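Workplace Inspection Checklist - Jutlow Building, Ground Floor
Inspected by: Nuria Nieto
Date: 13/02/2019
Previous inspection: December
Ratings used: OK / Action / Not applicable

1. Exits and walkways

1.1 Main exit door opens fully and closes on its own. OK
Comment: Closer adjusted after the December inspection. Door latches without being pushed.

1.2 Rear exit clear on both sides. Action
Comment: Flattened cartons stacked against the outside of the door. Door opened, but only part way. Move cartons to the recycling cage and mark the ground outside with yellow hatching.

1.3 Walkways clear and level. OK
Comment: Mat at the front entrance is starting to curl at one corner. Tape is holding. Replace before next winter.

1.4 Exit signs lit. Action
Comment: Sign over the stair door is dim on the left half. Electrician to check the battery pack while the cover is off.

2. Fire equipment

2.1 Extinguishers in place, pin and seal intact. OK
Comment: Tags signed and current. The unit by the Bovetti compressor has been remounted on a proper bracket, as requested last time.

2.2 Extinguishers visible and within reach. Action
Comment: Coat rack in the hallway hides the unit behind it. Move the rack, not the extinguisher.

2.3 Alarm call points tested. OK
Comment: Tested from the hallway point. Panel reset normally. Sounder in the restroom corridor is audible with the doors shut.

3. Electrical

3.1 Cords and plugs free of damage. Action
Comment: Outer jacket split at the plug on the Deler floor fan in the store room. Fan tagged and taken out of use. Do not repair with tape.

3.2 No power strip plugged into another power strip. Action
Comment: Found under the reception desk. Same finding in December. An extra wall outlet has been quoted for and should be ordered.

3.3 Electrical panel clear for 3 feet in front. OK
Comment: Floor marking is worn but still readable. Circuit labels match the drawing, except breaker 7, which is labeled "spare" and feeds the outside light. Relabel.

4. Storage

4.1 Shelving fixed to wall. OK
Comment: Endale racking in the store room checked at the top brackets. One loose bolt tightened during the visit.

4.2 Heavy items stored at waist height or below. Action
Comment: Boxes of copier paper on the top shelf again. Bring down to the second shelf.

4.3 Stepladder in good condition. OK
Comment: Feet and hinge locks sound. Inspection tag is missing its date - reissue the tag.

5. Work surfaces and housekeeping

5.1 Tables stable, edges free of splinters or sharp corners. OK
Comment: One table in the meeting room rocked slightly. Foot leveled during the visit.

5.2 Towels and cloths folded when not in use and kept off the floor. OK
Comment: White towel folded on the light gray tabletop. Oily rags are a separate matter, see 5.4.
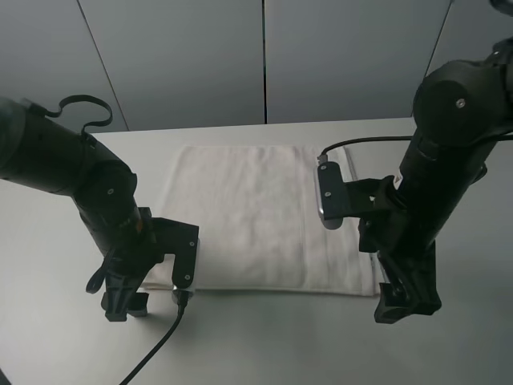 5.3 Spill kit stocked. Action
Comment: Absorbent pads low. Gloves present in one size only. Order pads and a box of large gloves.

5.4 Oily rags in a lidded metal can. OK
Comment: Lid closes. Can emptied at the end of each shift according to the log sheet, with no gaps in the entries.

6. First aid

6.1 Kit complete and in date. Action
Comment: Eyewash bottles expire within 5 weeks. Burn dressings used and not replaced.

6.2 Names of first aiders posted. OK
Comment: List is current. Phone extension for the front desk corrected by hand - reprint when convenient.

Items to close first: 1.2, 3.1, 3.2. Send confirmation to N. Nieto within 7 days, with the order number for the wall outlet. Remaining actions will be checked at the next inspection.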